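Ticket 1025 - Bellini tablecloth, wrong size delivered
Opened by: Afaf Shboul
Store: Skindetti Home, Grolville
Status: Closed, refund issued

Customer message, March
I ordered the Bellini cloth in the long size for a table that seats eight. The packing slip says long, but the cloth stops well short at both ends. I have not washed it or cut the tags. The order confirmation also says long, so I don't think I picked the wrong one.

Support, 9:00 am
Thank you. Please send the number printed on the care label and a picture of the cloth on the table, so we can check the color and pattern against the order.

Customer, 11:40 am
The care label says 136. Picture attached.
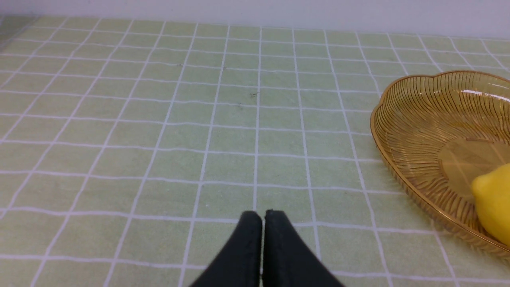 Attachment 1: Pale green cloth with white grid, on the table.

Support, 1:15 pm
Color and pattern match the order. Label 136 is the short size, so this was a picking error on our side. The two sizes come from Skoketti in the same sleeve and only the sticker is different. I checked with the warehouse for a replacement - the long size is out of stock in green until the next shipment. We can hold the order or refund it.

Customer, 1:32 pm
Refund please. I need a cloth before then.

Support, 2:05 pm
Refund sent to the original card, shipping included. Return label emailed. Bin 900 flagged for a recount.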